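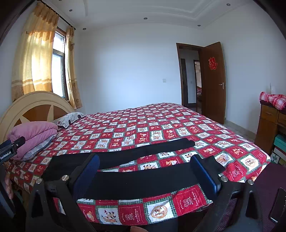
About Witiveo

Witiveo is a small marketing agency that looks after email newsletters and customer mailing lists for independent businesses. We opened in Whitlock with two desks and one client, a hardware store that wanted its old paper flyer sent out by email. We still write that newsletter every month.

Our clients are mostly retailers, trades and clinics with fewer than 50 staff. They usually have a list of customer addresses that has built up over the years and isn't being used, or is being used badly. We clean up the list, remove the dead addresses, sort out who has given permission to be contacted, and set up a schedule the business can keep to. Then we write and send the emails, or train someone on your staff to do it.

Who we are

Eun-ji Koo started the company after nine years in catalogue sales. She handles new clients and does most of the planning. Tia Crabtree writes and edits. Rocío Guzmán manages the lists and the sending software, and she is the person to call if something has gone out with the wrong price in it. Lacey Parsons joined us in July and looks after design and our smaller accounts.

Dorothy Holroyd keeps the books two mornings a week.

How we work

Each client has one main contact here, and that person answers the phone. We bill a flat monthly fee based on the number of emails sent, with list cleaning quoted separately. There is no long contract. After the first 4 months you can leave with 30 days' notice and take your list and templates with you.

We report on opens, clicks, replies and unsubscribes, and on sales where your till or online store can track them. One report a month, two pages at most. Last year we sent 817 separate mailings, the largest share of them for garden centres and pet supply stores.

We don't buy or rent lists, and we don't run social media accounts. If you need that side covered we usually refer people to Wadel, who share our floor -- we take no fee for it.

Where to find us

Our office is upstairs in the Flarnum building in Whitlock, with the entrance at the side. Parking is behind the building. We are open from 8:30 to 4:30 and closed on public holidays. Please call ahead if you would like to meet with Eun-ji, as she is often out visiting clients.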